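Sunday was supposed to be a quick session, two hours tops, and I got home after dark with marker on both hands. Worth it! Our club has been stuck on the bowl task since September, and Maricruz Manríquez finally talked us into dropping the fancy stuff and just practicing the boring part: pick up a bowl, put it inside another bowl, let go nicely.

I drove the left arm for most of the afternoon (Eliseo Ayala is way better on the right one, and he knows it). Small bowls are fine. The trouble is getting two arms to share the space over the big bowl without bumping elbows, so we started calling out "mine" like volleyball players. 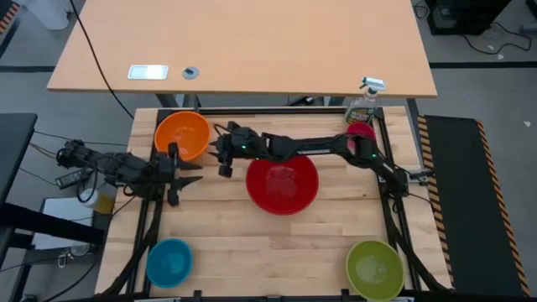
*Both arms over the table, big red bowl in the middle.*

We got through 33 tries before Eliseo had to catch his bus. My favorite was the one where both grippers let go at the same moment and the whole room yelled. My least favorite was every single one with my thumb on the wrong button.

Next time I want to try starting the bowls in different spots, and Maricruz wants 3 clean runs in a row before we touch anything else. We'll see who wins that argument.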